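Keeping Potatoes (and Onions, and Squash) Through the Winter Without a Root Cellar

When we lived out past Urnthorpe I had a proper cellar with a dirt floor, and I never gave potatoes a thought. You carried them down in the fall and carried them up when you wanted them. Then we moved into the house in Rindstead, which has a heated basement and a garage that does whatever the weather does, and the first winter I lost most of a 50-pound sack to sprouts. So I've had to learn this from scratch, and a few of you asked me to write it all down in one place.

Curing first

If you grow your own, or buy them fresh dug from a farm stand, don't put them straight into storage. Spread them out in the dark for a couple of weeks, somewhere on the cool side but not cold, so the skins toughen up. I use the floor of the back hall with old newspaper under them and a bedsheet over the top. Don't wash them! Brush off the loose dirt with your hand or a soft brush and leave the rest. I washed a batch once because they looked so grubby, and they went moldy in the creases before Thanksgiving.

Grocery store potatoes have usually been cured already, so you can skip that step. Do take them out of the plastic bag, though. I can't tell you how many mushy potatoes I've pulled out of plastic bags.

Where they go

What you want is dark, a little damp, and cool. I aim for 45 degrees, and the north wall of our garage holds pretty near that from November on if I keep the boxes up off the concrete. On really bitter nights I throw a moving blanket over everything. A frozen potato is finished, it turns to black soup when it thaws, so I keep a cheap thermometer out there and bring the boxes inside when it reads 29.

Paper grocery sacks with the tops folded over work fine. So do cardboard boxes with some holes poked in the sides. My favorite is a set of shallow wooden crates I bought at the flea market in Fluvbridge, because I can stack them and still get a hand in. Keep the layers shallow, 3 deep at most, or you'll never find the bad one until your nose does.

And you do have to look for the bad one. I go through mine every other weekend with a cup of coffee. Anything soft or weepy goes out, anything with little sprouts goes into the "eat this week" bowl in the kitchen. Sprouts on a firm potato just get rubbed off and cut out. If a potato has gone green, a small patch can be peeled away thickly, but a really green or bitter one I toss.

Keep the onions away

I know, they look so nice together in a basket. But onions want it dry, potatoes want it a bit damp, and stored side by side they seem to spoil each other. My onions hang in old pantyhose from a nail in the laundry room (knot between each one, snip from the bottom). Apples shouldn't be next to potatoes either, they give off a gas that can set them sprouting.

Winter squash likes it warmer than either one. Mine sit on top of the bookcase in the spare room, not touching, stems still on. A butternut will go for months like that. Acorn squash won't, so eat those first.

Label everything

I didn't do this for years and I'm kicking myself. Put the variety and the month on every sack. Russets and the other thick-skinned types keep longest, the thin-skinned reds and the little new potatoes go first, and by January I can't tell one dusty brown lump from another. A strip of masking tape does the job on crates. On paper sacks I write straight on the front in big letters, and I put the sack I should be using up next nearest the door.

For the crates I've switched to a scrap of white melamine shelf propped at the end of the row, where I keep a running list of what's left and wipe it off as we go. Whiteboard ink comes off with a dry rag, unless it's been on there all winter, and then a dab of rubbing alcohol gets it. 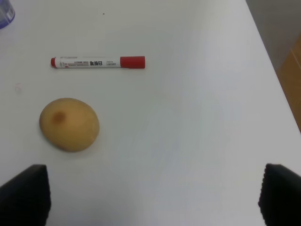 Store the marker lying flat, too, so it doesn't dry out at one end, and bring it in the house when it gets really cold. Next month I'll get to carrots, which I keep in damp sand, and the sand is a whole story of its own.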